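Chapter 7
A Day at the Open House: Arms, Grippers, and Drawer Pulls

What you will learn in this chapter
How a robot arm is steered toward something it has to grab
Why handles are such a good test for a gripper
What people do in simulation before they try a task on a real machine
How to take useful notes at a robotics demonstration

On Wednesday, September 1, 2021, the doors of the Wondavon Robotics Hall in Prudlow opened to anyone who wanted to come in, and we were there with a notebook, two pencils, and far too many questions. If you have never been to a lab open house, go to one! You can read a dozen chapters on joints and links (you have already read six of them in this book), but it all comes together when you stand next to people who build with this stuff every day and are dying to tell you why the elbow is the hard part.

The Dikden group had the long bench at the back. Their project is called Palaniappan, and its goal sounds almost too plain: teach an arm to open things. Drawers, doors, cabinets, whatever has a handle on it. They run the task in simulation first, in a computer-rendered room, and that was what visitors got to watch on the big screen, run after run. By the time we arrived the counter in the corner of the display stood at 1,743 attempts for the week, and a small crowd had gathered to cheer each new one along.

You may be thinking that opening a drawer is easy. Try it slowly. Your hand starts to shape itself before it gets there, your wrist turns to match the handle, and your fingers close at just the right moment. Then you pull straight back, and if the drawer sticks a little you change your pull without even noticing. An arm has to have every one of those steps worked out for it, either by a person writing rules or by a program that learns from a great many tries.

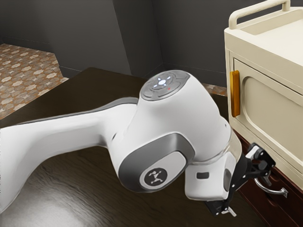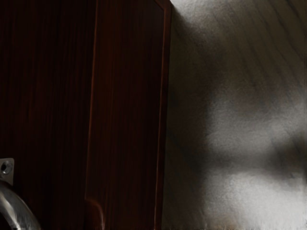

Simulated furniture from the Palaniappan demonstration, with metal handles and dark wood.

We asked the question that every visitor asks, which is why anyone would spend so long in a made-up room when there is a perfectly good real one down the hall. The answer was wonderfully practical. A simulated drawer never breaks. A simulated gripper can crash into a cabinet 307 times before lunch, and all it costs is some computer time. The team can also swap the furniture, move the lights, or change the floor in a few seconds, so the program doesn't get used to a single kitchen.

There is a catch, and the group was very open about it. Real metal is slippery. Real wood swells in damp weather. A motion that looks great on the screen may fail the first time it meets a drawer full of spoons. Engineers call this difference the reality gap, and you will see that term again in Section 7.3. The Dikden group planned to move its best programs over to a real arm in December, and they told us they expected the first week to be humbling.

We also got to try it ourselves! Visitors could sit down at a keyboard and steer the gripper toward a handle with the arrow keys. It took one of your authors 72 seconds to get anywhere near it, and then the fingers closed on air. A girl of maybe ten took the next turn and did it faster, and she got a big round of applause.

Before you read on

1. Open a drawer at home using only your thumb and one finger. Write down each separate motion, in order.
2. Do it again with your eyes closed. Which steps got harder?
3. Find 2 handles with different shapes. Would the same grip work on both? Explain your thinking to a partner.

Keep your notes handy. Section 7.1 begins with the first motion on your list, the reach, and we will work out how many joints it takes to get a gripper to any point on a tabletop.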